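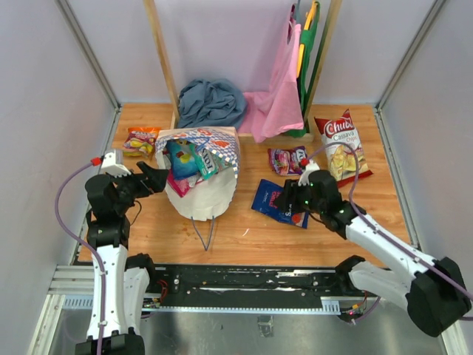 Masjid Ibrahim library puts hadith holdings into searchable catalogue

16 February 2023
By Studoreo staff

4 comments | 17 shares

The library at Masjid Ibrahim in Platholm has opened an online catalogue of its hadith and fiqh holdings, replacing a card index that had been kept in Arabic only. The first release covers 251 bound volumes. Titles can be searched in Arabic script, in transliteration or in English.

Each record gives the compiler, editor, publisher, year of printing in both Hijri and Gregorian form, number of volumes in the set and shelf location. Where a set is incomplete, the missing volumes are listed. Printed editions of the same collection have separate records, as the numbering of narrations often differs between publishers and a reference taken from one edition may not match another.

The numbering problem took up most of the preparation time. For the six main Sunni collections and the Muwatta of Imam Malik, the catalogue records which numbering scheme an edition follows. A reader who has only a narration number can select the scheme and will be shown the editions that use it. Readers with a book and chapter heading but no number can search by heading. The catalogue does not carry the text of any narration and does not state gradings, which are left to the printed works and to the teachers.

Transliteration follows one fixed table. The letters ayn and hamza may be typed or left out, and the article "al-" is ignored in sorting, so that al-Bukhari files under B. Long vowels can be entered with or without marks. Searches in Arabic script ignore short vowels.

A second group of records covers lesson sheets from the mosque's evening classes. The library holds 1,000 of these sheets, most of them single pages with a narration, its chain and a short vocabulary list. They have been sorted by the collection taught and the level of the class. Sheets with no source written on them have been set aside and will be added once a teacher has checked the reference.

The reading room at 2 Cletus Street keeps its present hours. Reference sets, including the large commentaries, remain for use in the room only. Other books can be borrowed by registered students for three weeks, with one renewal. Books in heavy use during Ramadan, mainly works on fasting and zakat, move to a one-week loan for the month.

Requests for a book can be placed through the catalogue from the day of release. A requested book is held at the desk for four days and then returned to the shelf. The old card index will stay in the reading room until September, after which it will be boxed and stored. Cards with handwritten notes on donors or endowments have been scanned, and the notes are attached to the matching records.

The next release is to cover tafsir and Arabic grammar. Shelf numbers in those sections have not been finalised, and readers are asked to use the existing labels until new ones are fixed to the spines. Errors in titles, dates or volume counts can be reported through the link at the foot of each record. Reports should quote the record number and, if possible, the wording on the title page.

Recent items

Platholm prayer timetable: changes to Isha calculation
Enrolments open for tajwid classes, beginner and middle levels
Zakat on trade stock: evening talk at Masjid Ibrahim
Cletus Street parking during Friday prayer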